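Search this site Search
Enter keyword

Gresteo opens spare parts counter for garden machinery in Ovmont

March
By Elaine Falcão

Gresteo is delighted to open a parts counter in Ovmont for anyone who looks after their own mower, strimmer or hedge trimmer. The shelves hold over 3000 parts – belts, filters, spark plugs, starter cords – and 148 of them fit the older Hollora ride-on mowers, which owners have been asking us for all winter!

Bring the old part with you, or just the model number, and the team will look it up while you wait. Anything out of stock comes across from our Barros warehouse in two days.

We are also running two free evenings on belt changing and carburettor cleaning, both at 7pm at the counter. Places can be booked by phone or at the till.

Comments

mossylawn: Do you do drive belts for the Hollora with the wider deck? Mine has gone again.

Pat K: Got a recoil spring there this morning, very helpful lad. Parking is tight though.

R. Dunmore: will the evenings be repeated in summer

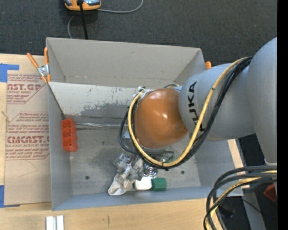 KUKA robot arm over an open metal bin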